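Putting things in other things, part 4

I said in the last post that I would stop writing about dishwashers, and I am going to keep to that mostly. The question this time is narrower. Can a machine with one arm and two fingers sort small objects into the right place for a whole shift without a person standing next to it?

Most chores on a shop floor are a version of this, and so are a lot of them at home. Socks into a drawer, screws into a bin, forks into the fork slot. The pick gets all the attention in demo videos. In my experience the place is where the hours go. A part that is held a few degrees off will still look fine in the gripper, and then it catches on the rim of the opening and rolls off to wherever the table is lowest.

Ynyr Watkins, who I worked with at Arkier, used to keep a log of every time he had to reach in and fix something. One August he sent me the whole thing. Over 717 entries, and the majority were one of two faults: part dropped at the edge of the bin, or part placed in a bin that was already full. Neither is a hard perception problem. The second one is bookkeeping.

So my working setup is now a ball sorting task in simulation. Balls start in a tray and go one at a time into a sloped rack with five compartments. The slope matters more than I expected. A flat rack lets you get away with one release height for everything. With a slope you need a different height per compartment, and a planner that clears the low end with a carried part can still clip the high end.
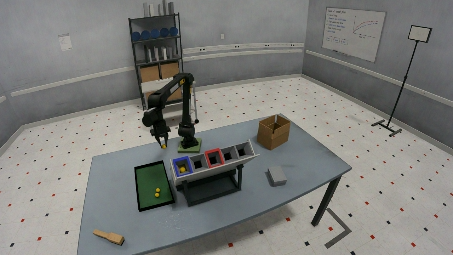

I run it in batches of 28 trials and change one thing per batch. Release height first, then approach angle, then finger opening speed. The last of these was the surprise. If the fingers open too fast and one leads the other slightly, the ball leaves with a sideways push. Slowing the opening costs almost nothing in cycle time.

Eluned Ifans read a draft of this and objected that balls are a friendly case, being the same from every side. She is right. A sock has no useful center and a fork has a very definite front. I would not carry any of these settings over to either one – the test method, maybe.

As for the original question, sorting identical parts in a fixed cell is close enough that I would leave it running over lunch. The kitchen drawer is a different matter, and I still do mine by hand.

Next on the list is a batch with the tray rotated 10 degrees and nothing else touched.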